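My bike got taken in December, and I have put off writing this up because I felt dumb about it. Enough people have asked that I would sooner type it out once.

It was a secondhand Prulleck city bike, gray, with a dent in the rear fender. I paid $2,000 for it, more than I have spent on anything that doesn't have an engine. I had it locked to the Dero rack behind our building, where I had locked it every night for 3 years. The rack is fine. The lock was a cable lock I bought when I had a much cheaper bike, and I never replaced it.

I went down a little before seven in the morning and the bike was gone. The cable was on the ground in two pieces. Two other bikes on the same rack had U-locks and were still there. I took a picture of the cable with my phone and went back upstairs to look for the serial number, which I did not have.

Meron Assefa, who lives across the hall, told me to call the shop. Roel Postma at the shop still had the sales slip with the serial number on it, and he read it to me over the phone. Then I filed the police report online. It took most of an hour, partly because the form logged me out twice and I had to start over. 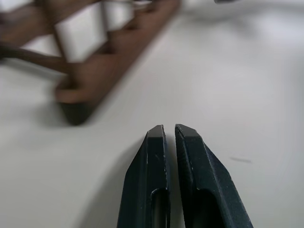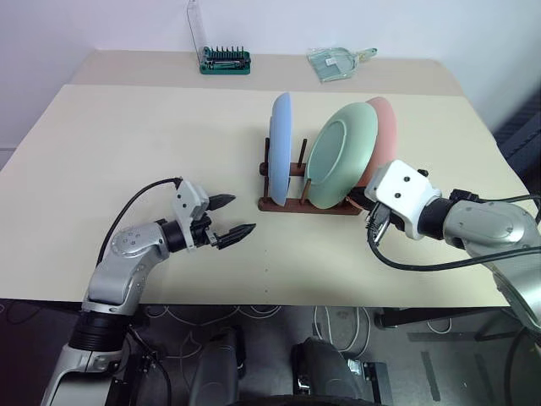
Is it worth filing a report for a stolen bike if the police probably won't find it?

It is, as long as you can get the serial number. My renter's insurance would not open a claim without a report number, and an officer can't do much with a recovered bike that isn't tied to a report.

The officer who called me back was polite and did not promise anything. She asked if there were cameras. There is one over the back door, but it points at the dumpsters. Our manager, Adalberto Xavier, looked through the night's video anyway and found a person in a hood walking past with no bike. That was all of it.

Insurance paid out after a few weeks, minus a $100 deductible. I bought a plainer bike and a heavy U-lock, and I keep the bike in the hallway now — Meron says she doesn't mind. The serial number is written on a card in my desk and saved in my email.

I still check the online listings some evenings. Last week I saw a gray Prulleck and got excited, but the fender was straight and the seller had the original receipt.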